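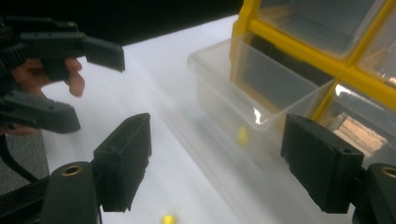

Moving the sourdough habit to a smaller kitchen

So we moved, and the new kitchen is tiny. I knew it was going to be tiny, I'd stood in it twice with a tape measure, but knowing a thing and trying to shape two loaves on a counter the size of a tea tray are pretty different experiences! I've had a few comments asking whether the bread is still happening. It is. It's just happening differently.

The old place in Bollgate had a long counter by the back window, and I'd gotten lazy about it. Flour lived out, the scale lived out, the big bowl lived out, and on baking days I just sort of spread until there was no counter left. Here in Drarngate I have one stretch between the sink and the stove, 27 inches wide (yes, I measured again, hoping). Everything has to come out of a cupboard and go back in before the next thing comes out.

First change: one loaf at a time. I used to do two every weekend and freeze one, but the freezer here is a drawer, and most of the drawer is peas. My single loaf uses 448 grams of flour, which is a silly number. It came from halving an old recipe, rounding badly, then liking the result too much to fix it. To that I add 290 grams of water and a good spoonful of starter, plus salt that I forget about one time in five. If you've never eaten bread without salt, don't. It tastes like the box it came in.

Second change: no more kneading on the counter. I mix in the bowl with a wet hand, leave it alone for half an hour, then do a few folds right there in the bowl while the coffee's brewing. I was snobby about this for years. I thought you needed the slapping and the flour everywhere to get a decent crumb, and the bread I'm making now is honestly a bit better than before, so that's annoying.

The oven is the real character in this story. It's a Zaton, older than the kitchen by the look of it, and the dial has no numbers left between "warm" and the very top. I bought a cheap thermometer to hang off the rack and found out it runs hot on the left and sulks on the right. I turn the pot around halfway through. My first loaf here was black down one side and we ate it anyway, with a lot of butter, sitting on boxes.

The starter made the trip in a jam jar between my feet. I'd fed it the night before and not thought hard about what a long warm car ride would do, and by the time we'd stopped for gas it had pushed its way out under the lid and onto my shoe. It's been very cheerful ever since. I keep it on top of the fridge, where it's a little warmer, and I've gone down to a smaller jar so I'm not throwing away so much flour.

Speaking of flour, I've found a good shop! Golestani, on the corner past the laundromat, sells flatbreads in the morning and flour by the scoop from big bins at the back. I've been buying a stone-ground whole wheat there and swapping it in for a quarter of the white. It drinks up more water than I'm used to, and the dough feels like wet sand for the first hour, then comes together all at once. They also do a sesame thing with dates that I have bought far too often.

Still to sort out: somewhere to keep the cooling rack (it's currently on top of the washing machine, and so is the bread), and a lid for the pot that doesn't rattle. I also want to try rye before December, when the kitchen gets taken over by cookies and I lose my 27 inches completely.

If you bake in a small space and have a clever place for a five-quart pot, please tell me. Mine is living in the bathtub.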